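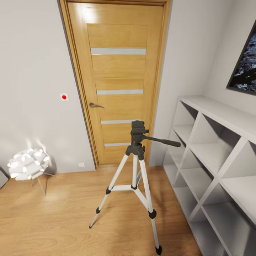

Simulated room, door closed, lamp on.

1/ Can a machine tidy a room yet? My small project Skirkar asks a very modest part of this question: take the thing standing before the door and put it somewhere else, so that a person can go out.

2/ For my aunt in Cetville it is a job of 10 seconds. She takes it with one hand and holds the phone with the other.

3/ For the robot, thin metal legs are a difficult matter. A box has big flat sides. A leg is narrow, it is at an angle, and there is another leg close behind it.

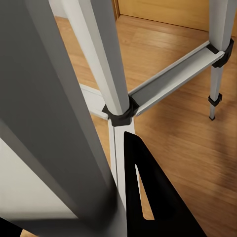
Gripper fingers near the black joint of an aluminium leg.

4/ Where to hold? I prefer near a joint, my colleague Osamu Ichikawa prefers lower down. We have discussed it for all of March – politely.

5/ In simulation we made 500 attempts and 71 ended as we wished. I do not call this a household helper.

6/ What goes wrong most often is the second step. The fingers close well, then the arm lifts too fast and a foot catches something.

7/ Somebody at Nisinstead asked when they can have one for the shop floor. For boxes of one size, maybe soon. For all the odd things people leave in front of doors, I would wait some years.

8/ Next week we try slower lifting. I will post the numbers also if they are bad.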